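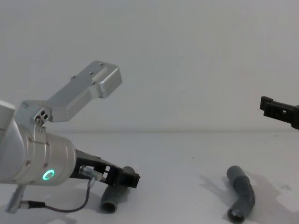

October 28, 2022

Progress report to the Lundgren Fund: the Eline Room, Sendton

Hello all, and thank you again for your patience while I pulled this together. You asked for two pages with the money at the end, so I've tried to behave, but there's a fair bit to tell you and I'm rather pleased with most of it.

## Where we've got to

The walls are done! We went for a plain pale grey in the end. You may remember that the application said off-white, and I did buy a couple of testers, but next to the white tables they looked yellow and a bit grubby. Grey was the same price, so I made the decision on the spot and I'm telling you now. It had two coats everywhere and a third on the long wall, where the old noticeboards had left dark patches that kept coming through (I painted over one of them four times and I can still find it if I stand in the right place).

The tables are in as well. Flat white tops, no lip, no drawers, nothing clever about them. The old ones had a ridge down the join that caught on everything you slid across it, and I'm delighted to see the back of them. One went to the hall at Irkitz for their jumble sales and the rest went to the tip.

I did change my mind about how the tables stand. The plan I sent you had them in a horseshoe with a gap all the way round for walking. We lived with that for a fortnight and it was hopeless, as people kept shuffling sideways with their coats on, and anything small rolled off the back and had to be fished out. So the main work table is now hard up against the grey wall, and there's a proper wide walkway behind you when you're at it. It's so much better. If you still have my drawing on file, please ignore the left-hand half of it.

## Lighting

Better, though not finished. The two old tubes have gone and the new panels are up. They're bright, and on a white surface you really notice it, especially late in the afternoon when there's nothing coming in from outside to balance them. I've asked for a quote for a dimmer. The electrician thinks the panels can take one but wants to check the paperwork first, so that's with him.

There's still a dead socket by the door. It was dead before we started and it's on the landlord's list. I ring every so often.

## The floor

This is the part that's behind. The application had the floor finished by now and it isn't, so here's what happened. When the old lino came up there was a second layer under it, stuck down with something black, and the fitter quite rightly stopped and sent a bit away for testing. The result came back clear, but by then he'd moved on to another job and we'd lost our slot. He can come back in January. The room is perfectly usable until then with the boards down, it just isn't pretty at ankle height, and one corner near the radiator has a bit of bounce in it. I've put tape round that.

I did look at getting a different fitter in sooner, but the only one who could do it wanted us out for a full week, and I didn't think it was worth it.

## Storage

Shelves are up on the short wall, on the good brackets. The cupboard that was meant to go beside them turned out too deep for the door to open fully (I measured the alcove and forgot the skirting, entirely my own doing). It's gone back and been refunded, less the carriage. I'd like to put the refund towards a row of hooks and some stackable boxes if you're happy with that. It's a small change but it does move money from one line to another, so I'd rather have a yes from you in writing.

## How the room feels to be in

You asked for a line or two on this and I'll try not to gush. It's calmer. The old room had orange pine halfway up and posters over everything, and you came out of it feeling as if you'd been shouted at. With the plain wall behind the work table you can see what you're doing. The white tops show every mark, mind you. I wipe mine down at the end of the day with warm water and a bit of washing-up liquid, and so far everything has come off apart from one ring of something brown near the end, which was there one morning and which I've given up on.

It does echo more than it used to. I think that's the bare boards and I'm hoping the new floor will sort it. If it doesn't I'll come back to you about something soft for the wall by the door, but I'm not asking for that today.

## Money

| Item | Budget | Spent |
|---|---|---|
| Tables | £1,488 | £1,441 |
| Paint and sundries | £580 | £580 |
| Lighting | £732 | £732 |

The tables came in £47 under, and I'd like to hold that back for the dimmer. Paint came out bang on budget because I stopped buying rollers when the money ran out and washed the old ones. The floor isn't in the table as we haven't been invoiced for any of it, including the test, and I'll send that line on its own once I have a figure. Receipts are in the folder, in date order, apart from the one for the brackets, which got painted on but is still readable.

## What I need from you

- A yes or no on the hooks and boxes
- A yes or no on keeping the £47 for the dimmer
- Your agreement to moving the floor to January

The next report will follow once the fitter has been.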